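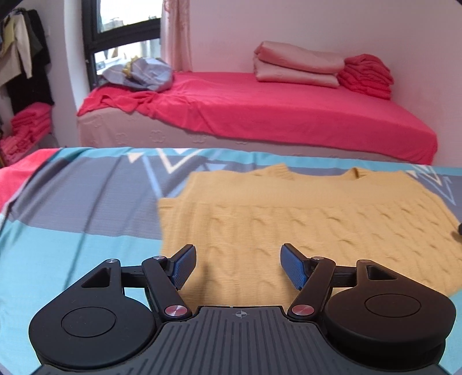
Sweater season is over and mine are all going in the chest this week. Same jumble of tips I give out every year, plus a couple new ones. Quick, got a bus to catch.

WASH BEFORE YOU STORE

Always. Even if you wore it once. Moths go for skin and sweat and that bit of soup you didn't notice. Clean wool they mostly leave alone.

Cool water, in the sink or a big bowl. Small squirt of wool wash. I use the Zusance one, the unscented, 300 ml bottle lasts me two winters. Baby shampoo does the same job if you're out.

Push it under, leave it 20 minutes, go do something else. Don't rub. Don't twist. Rubbing is how you get felt.

Rinse in water the same temperature. Cold rinse after a warm wash is a shock and it will tighten up on you.

Dark reds and navy on there own, first time at least. I have a pink undershirt that used to be white.

GETTING THE WATER OUT

Lift it with both hands under, like a sleepy cat. Never by the shoulders.

Lay on a bath towel, roll towel and sweater up together, kneel on the roll. Second towel if its a thick one.

Salad spinner works for kids' sizes. Hats too.

DRYING

Flat. Every time. A wet sweater on a hanger grows sleeves down to your knees and they do not go back.

Pull it into shape while damp. Measure the chest before you wash if you're fussy, then pat it out to the same number. Cuffs and hem pushed in a little so they don't flare.

Turn it over next morning. Change the towel at the same time or it goes sour underneath.

Keep away from radiators and direct sun. Yellows fade worst in my house, greens next.

Mesh rack over the bathtub if you have one. The Plostton folding rack is decent but the little feet come off, glue them the day you buy it.

PILLS AND SNAGS

Do the pills when it's fully dry, on a flat hard surface. Electric shaver, light hand, small circles. Go easy under the arms where the knit is already thin. A plain disposable razor will do it but one slip and you've got a hole.

Snags: do NOT cut. Poke the loop through to the inside with a crochet hook or a blunt needle, then stretch the knit side to side a couple times. Mostly vanishes.

Loose buttons, now. Not in the fall when you're late for work. Spare button goes in a little envelope with the sweater.

FOLDING

Face down. Sleeves across the back, one over the other. Sides in a bit. Bottom up in thirds. Heavy ones at the bottom of the stack, thin stuff on top.

Tissue paper between the folds for anything nice. Plain white, the colored kind bleeds if it gets damp.

Cable knits I roll. Folding leaves a ridge accross the front that takes ages to steam out.

WHERE TO PUT THEM

Cotton bag, old pillowcase, lidded box lined with a sheet. Pillowcases are free and they breathe. Knot the end.

Vacuum bags save a pile of room but I don't like them for wool. Came out in February one year looking like cardboard. Fine for acrylic. Fine for comforters.

Not the attic if it bakes up there. Not on a basement floor either. Under the bed is good, top of a closet is good.

Vacuum the corners of the closet first, and the tops of the shelves. Wipe with vinegar and water. Let it dry properly with the door open before anything goes back in.

MOTHS

Cedar is okay, not magic. Sand the blocks lightly each year so they smell again. Lavendar bags same deal, squeeze them now and then, refill when there's nothing left.

If you find holes: everything out. Bag each piece, squeeze the air out, freezer for two weeks. Take it out, let it come to room temp still in the bag, then back in for another week. Then wash.

Check rugs and under the heavy furniture too. They were in the felt under a lamp at my place the whole time.

Sticky traps tell you if you have them. They don't fix it.

WHEN THEY COME BACK OUT

Shake outside. Hang over a chair back for a day, doubled over. Steam from the shower takes care of most creases.

If it smells of closet, a dry towel and ten minutes in the dryer on no heat. NO heat. Check the dial twice.

Stain remover post next, have been meaning to do it since forever. Send me your red wine ones.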